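Laundry day moved to the big table

29 August 2023

I have a new favorite place to fold clothes and it's a table! After years of folding on the bed (and then sleeping next to the pile), I finally cleared off the wood table and gave it over to laundry. I love it so much. Everything stays flat, my back doesn't hurt, and I get to look at all that lovely grain while I work. 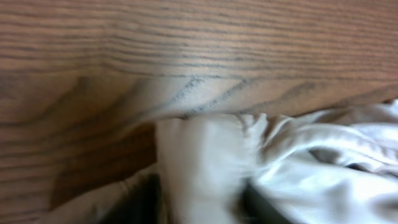 Auður Ladefoged wrote to me that a hard surface is the only way to get a decent crease, and that she'd never go back to a mattress. She also wipes hers down with a barely damp rag first and lets it dry, so no crumbs get pressed into anything. I've started doing that too and it takes me 2 minutes, tops.

White things go first at my house. They show every smudge, so I want them done while my hands are clean and the tabletop is too. I shake each piece out hard, lay it down, and smooth from the middle toward the edges. If a corner hangs over the side, fine, I let it hang and deal with it on the next fold.
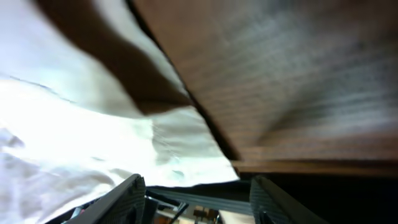

White laundry day, my favorite kind of pile

Then come the pants, and oh, I used to be so bad at pants! My method now is one leg over the other, seat side up, waistband pulled straight by the belt loops before anything else moves. Get the waistband flat and the rest pretty much follows. Chinos are the best for this because the fabric holds where you put it.

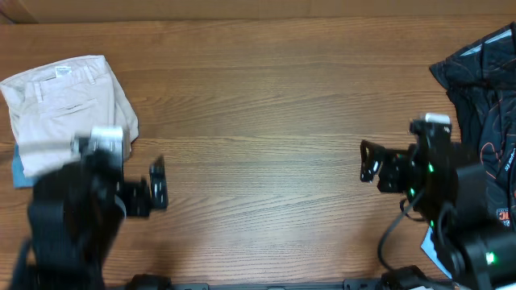 Jeans are a little more stubborn, so I fold those in thirds and lean on them with my forearm for a second. Shirts I'm still working on. Florencio Peñalver sent me his way of doing sleeves back in March and I've messed it up every single time, but I'm getting closer (the left sleeve is nearly perfect!). Next up is the sock drawer, and I may need a bigger basket.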